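Subject: Re: [home-automation] Can any of them do chores yet?
From: Reet Šimkus
To: home-automation list

Pradach wrote:
> I keep reading that two-armed robots will be folding our
> laundry and packing our lunches in a year or two. Has anyone
> on this list watched one do a real job, start to finish, with
> no one stepping in? I run a small packing room and would
> settle for a machine that can open a box and close it again.

I can answer for boxes, at least. I spent most of February at the Wadham shop, where we tried a pair of small arms on simple packing jobs. The job closest to yours was a white box with rounded corners and a lid. Take the lid off, put one part in, put the lid back on, let go.

We ran it 200 times over the month. The arms got through the whole job without help on 85 of those runs. Most of the failures came at the lid. If one gripper pulled a little before the other, the lid tipped and the box turned with it.

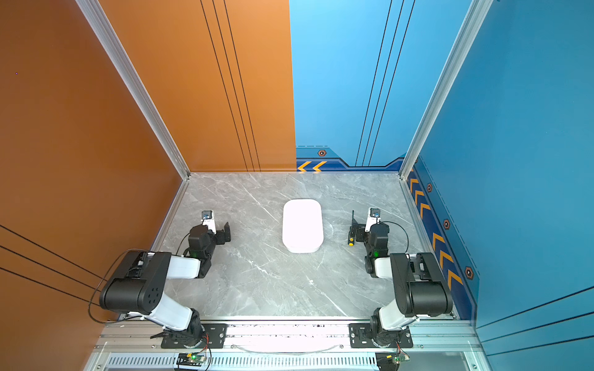
Soft corners are harder than they look. A person feels the edge with a fingertip and adjusts. The arms go by their cameras, one on each wrist, and a white lid on a white box doesn't give a camera much of an edge to find. Glare on the lid made it worse in the afternoons, until Tang moved the lamp.

Speed is the other problem. A good run took about 45 seconds. Girlow did the same job by hand in four, while talking.

So for your packing room I would say no for now, unless the box is always the same and always in the same spot. Even then you would want someone near the stop button. For chores at home I think we are further off – a kitchen counter has a lot more on it than one box, and things get moved.

I have notes on the 44 runs where the lid came off fine but would not go back on. They are rough but I can send them off list. What size are your boxes, and are the lids hinged or loose?

Reet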